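Lettre technique — Revêtements imprimés et petites surfaces

Raccord de motif : ce que change le passage au pas de 60

Les lés imprimés livrés depuis décembre par Nirness adoptent un pas de répétition de 60 centimètres, contre 64 auparavant. La modification concerne l'ensemble des gammes à motif géométrique : briques, carreaux, chevrons. Les gammes florales conservent l'ancien pas jusqu'à épuisement des cylindres. Les deux séries ne doivent pas être mélangées sur un même mur, y compris lorsque la référence commerciale est identique. Le pas figure sur l'étiquette d'extrémité du rouleau, à droite du numéro de bain.

Calcul des longueurs

La méthode de calcul ne change pas. On relève la hauteur à couvrir, on ajoute la surcoupe haute et basse, puis on arrondit au multiple supérieur du pas. Pour une hauteur de 2,32 m et une surcoupe totale de 8 cm, le lé fait 2,40 m, soit quatre pas exacts. Avec l'ancien pas, la même hauteur imposait 2,56 m. Sur un rouleau de 10,05 m, on passe donc de trois lés à quatre, avec une chute de 45 cm utilisable en imposte ou en allège.

Le gain disparaît pour certaines hauteurs. À 2,50 m avec la même surcoupe, il faut cinq pas de 60, soit 3,00 m, et le rouleau ne donne plus que trois lés. Il est alors préférable de vérifier si un raccord sauté, alterné d'un demi-pas, est admis par le fabricant. Rarkitz l'autorise sur ses briques et l'interdit sur ses chevrons. Kuusisto ne se prononce pas dans sa notice ; la réponse obtenue par écrit renvoie à la responsabilité du poseur.

Essai de stabilité dimensionnelle

Un essai a été mené dans l'atelier de Brumham sur 29 éprouvettes prélevées dans trois bains différents. Chaque éprouvette mesurait 942 mm au départ, dans le sens travers. Après détrempe à la colle vinylique et séchage complet sur plaque de plâtre, l'allongement médian est de 1,1 mm pour l'intissé et de 9 mm pour le support papier. L'écart n'a rien d'inattendu, mais il a une conséquence directe sur les motifs à lignes horizontales et verticales croisées : sur un mur de cinq lés en support papier, le cumul dépasse la largeur d'un joint imprimé. Le temps de détrempe doit être identique pour tous les lés, minuterie en main, et la pose doit suivre l'ordre d'encollage.

Trois éprouvettes présentaient un défaut d'équerrage de la coupe d'usine. Elles ont été conservées dans les mesures.
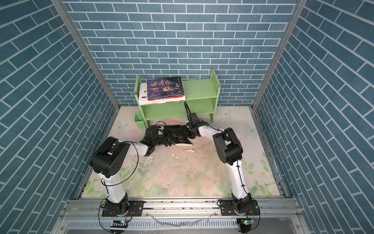

Le traitement des angles rentrants reste la principale cause de reprise. La règle consiste à couper le lé dans l'angle, avec un retour de 5 mm, et à repartir d'aplomb sur le mur suivant. Sur un motif de brique, le contrôle se fait au niveau des joints horizontaux, qui doivent arriver à la même cote de part et d'autre. Des panneaux rigides montés entre profilés évitent la question du retour : avec des montants en aluminium aux deux coins du fond, comme autour de ces briques bleu ardoise à fins joints blancs, le profilé sépare les deux faces et seule la cote des rangs reste à régler. Le réglage se fait par calage en pied, avant serrage. Une tolérance de 1 mm est admise — au-delà, l'œil suit le décalage sur toute la longueur du rang.

Pour les angles saillants, le lé tourne d'au moins 30 mm et la coupe se fait sur la face la moins exposée. Les baguettes d'angle collées après coup masquent un défaut de coupe, pas un défaut de cote.

Commande et stock

Le tarif professionnel indique 2,932 euros le mètre linéaire pour l'intissé standard de Nirness, arrondi à la facture et non à la ligne. Les commandes passées avant lundi, 16 heures, sont préparées dans un même bain. Passé ce délai, l'unicité du bain n'est pas garantie et doit être demandée par écrit. Les retours de rouleaux non entamés sont acceptés sous film d'origine, étiquette lisible. Les rouleaux à l'ancien pas ne sont ni repris ni échangés.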